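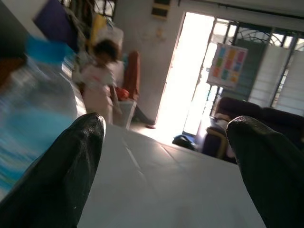
Session 4 of the Furkcombe home safety course deals with the main living room, the one where most of the household's hours are spent. Begin at the window. Find out how it opens, whether it locks, and what a child could climb on to reach it. Metal bars across a window, as there are here, change the question, because a barred window can't be used as a way out and the door has to be kept clear at all times. Next look along the walls. Items get propped against them and left, like the yellow one near the window, and anything propped should be laid flat or fixed. Then look at the chairs. A tall-backed chair such as the red-orange one by the white wall is easy for a small child to pull on, so try the back with one hand and see how readily it tips.

Work at the child's height

Do the first check on your knees. Adults look at a room from well over a metre up and miss table edges, drawer handles and the undersides of shelves. Go round slowly in one direction, starting and finishing at the door, and write down what you can reach from the floor without stretching. Then do it again with your arm at full stretch. The second list is always longer.

Floors

Tiles are hard and can be slippery in socks. Bare feet or soft-soled shoes are better. Note every loose thing on the floor between the door and the table, between the table and the window, and between the table and the seating. These are the three routes for the worksheet. Rugs on tiles need a backing - the Zokico mesh we handed out in session 2 is suitable, and so is any rubber underlay cut 20 mm short of the rug's edge on each side.

Boxes and containers

Storage at a child's hip height will be leaned on, pushed and sat on. Check three things:
whether the lid can trap fingers
whether the box slides when pushed from one side
what is kept inside

If it slides, put it against a wall and load the heavy things at the bottom. Medicines, batteries and cleaning products don't belong in a low box, even one with a catch.

Tables

Cloths that hang over the side should come off or be shortened. Keep hot drinks in the middle of the table, and keep the chairs pushed in when they are not in use. For the exercise, measure from the table edge to the nearest wall. Anything under 300 mm should be marked on your plan as a pinch point.

Exercise for next week

Draw a plan of one room in your own home or placement. Mark the door, the windows, the table and all seating. Add the three routes in a second colour. Write up to two pages on what you would move first and what you would leave alone. Leaving a thing alone is an acceptable answer if you say why.

Reading: Grigaitė, chapters 3 and 5. The Pustach checklist is in the course folder - use the short version, and bring it with you.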